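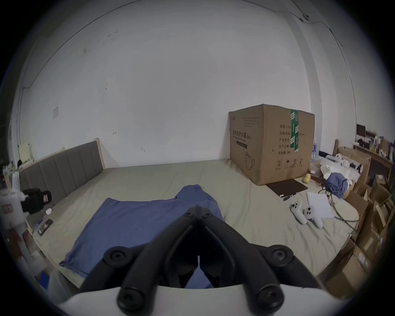

Kolbrún Blöndal wrote in after the July roundup to say she had bought the Lastis kit, opened it, and lost an evening to pairing two grippers that each believed they were the left one. The following is for her, and for anyone else with 699 dollars and a shirt.

Step 1: Pair one at a time
Switch on the first gripper, wait for Gerkent (the companion app) to name it, then do the second. The manual suggests doing both together. The manual is an optimist. 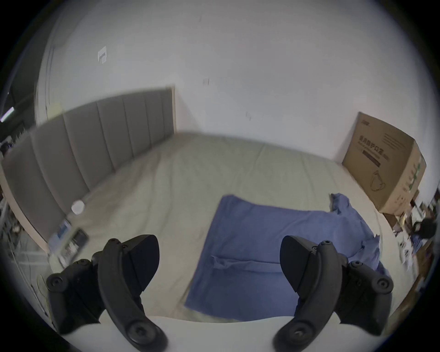

Lastis wants a flat, plain work surface and sells a mat for 40 dollars more. Skip it. A bed with a pale fitted sheet does the job, and blue cloth stands out on it nicely. Lay the garment down, open the fingers and start low at the near edge of the mattress. Run the 29-second calibration before you touch anything.
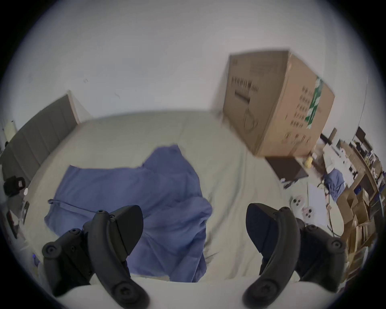

Your first few recordings will be bad, and Gerkent will score them out of spite. Go slowly, and pick clothes with a bit of trouble in them. A drawstring like the one trailing off this blue garment is good practice, as it goes wherever it likes. Keep both fingertips in view as you close in.

Step 2: Use both hands
Grip one side, hold still, then bring in the second gripper. Close each jaw fully before you pull. If the app drops a hand, go back to step 1 and try not to take it personally.

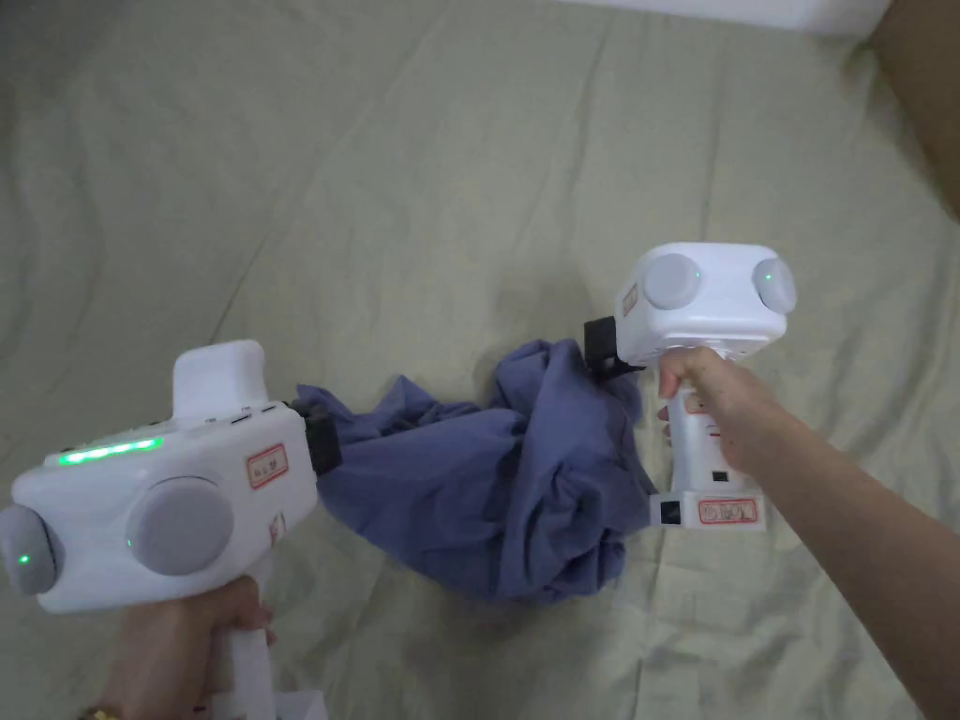

Both jaws closed on the cloth, green lights on.

Save the take, shake out the garment and go again. Spare finger pads come in packs of 2.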